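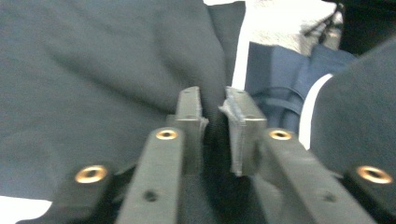

So the county amateur wrestling association has published its new selection policy for the development squad. It is 40 pages long. I have read all of it so that you can go on having a nice life.

Background for the normal people here: the squad trains at the Wasgate center, gets its coaching paid for, and until now was picked by a coach pointing at you. Crude, but quick.

Under the new system you collect ranking points. Win the Tesley Open and you get 1000. Lose in the final and you get 974. I would love to meet the person who settled on 974.
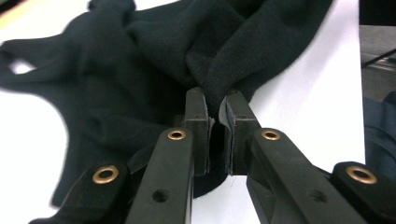
Points expire after a year, unless you were injured, in which case they're frozen, unless you competed while injured, in which case please see Appendix C. Appendix C says to see your coach.

Asked Junhao Meng, who has coached at our club longer than we've had decent mats, what he made of it. He said "I'll be pointing at people again by December." I'd put money on that.

To be fair, there's good stuff in there. Travel money now gets paid before the event instead of four months after. If you've ever driven to a tournament on a quarter tank and a granola bar, you'll know what that means.

Also, women's weights finally get the same number of squad places as the men's. Maysoun Twal has been writing letters over this since she was a junior. She is now a parent of a junior. Well done Maysoun, sorry about the wait. 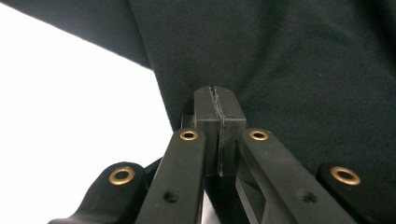 Less good: the weigh-in rule. You have to make weight at squad camp as well as at events, and camp starts at 6:30 on the morning after the Bitar Cup. Anyone who has seen a wrestler the night after a tournament knows where this is going. It's going to the pancake place.

Someone asked how many points you need to get in. The cutoff for the lightest class is 306, which you can get by turning up to three events and winning one match. The cutoff for the heavier classes is "to be confirmed." Heavyweights, enjoy the mystery.
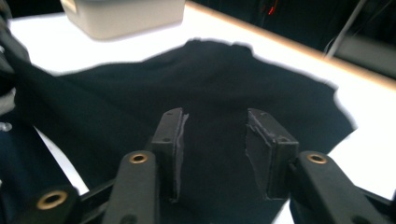

Appeals go in writing within five days of the list coming out. The list comes out "in due course." You see the problem.

Several of you want to know if I'm eligible. I'm 38 and my left knee sounds like a bag of chips. But thank you, that was kind.

Comments on the policy are open until the end of the month. The form is on page 31, under "Footwear."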